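Category: Pantry and Refreshment Equipment / Set-Up Guides

Last updated: June

Section 5. Loading and Restocking the Stokden Three-Lane Can Rack

This section applies to the Stokden can rack, part number 1416, as supplied to staff pantries and meeting rooms. Assembly of the rack must be complete before any cans are loaded.

5.1 Placing the rack

1. Set the rack on a flat, level table with the low front bar facing the user.
2. Confirm that the lanes slope down toward the front bar. If they do not, return to Section 4 and refit the rear supports.
3. Leave clear space behind the rack. Restocking is carried out from the rear, and the person holding the tray must be able to stand there without reaching over other equipment.

CAUTION: Do not place the rack on a cart or on any surface that tilts. Full cans may slide over the front bar.

5.2 Assigning the lanes

1. Assign one drink to each lane where stock allows. Mixed lanes are permitted in shared pantries.
2. Record the assignment on form 565 and keep the form with the pantry log.
3. Check that each wire divider is straight. A bent divider will hold a can at an angle and stop those behind it from moving forward.

NOTE: The lanes accept standard soft drink cans. Glass bottles and cartons must not be used.

5.3 Restocking from a tray

1. Bring the cans to the table on a flat tray with raised rims. Carry the tray level, with both hands, until you are in position behind the rack.
2. Stand the cans upright on the tray with the pull tabs facing up.
3. Hold the tray close to the rear of the rack. Do not rest it on the dividers.
4. Transfer one can at a time — never two together — and keep each can upright until it is seated between the dividers.
5. Before leaving, look along each lane from the front. Cans must stand upright behind the front bar.

Mixed stock in the rack, with a Pocari Sweat can on the restocking tray: 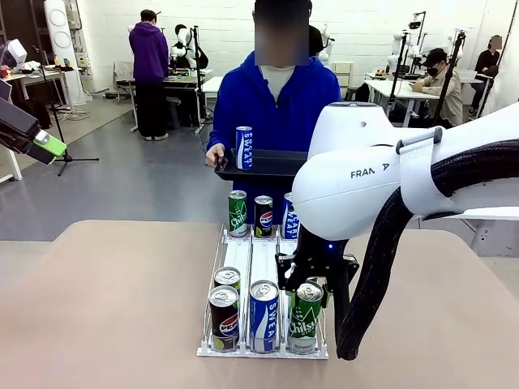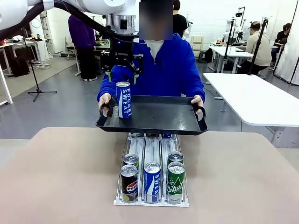 5.4 Cleaning

1. Remove all cans and wipe the lanes with a damp cloth. Dry the wire dividers before reloading.
2. Wipe the tray separately, including the inside of the rims — dust collects there and transfers to the cans.
3. Do not use abrasive pads on the white plastic parts.

Replacement dividers may be ordered from Studwood under the part number given at the start of this section.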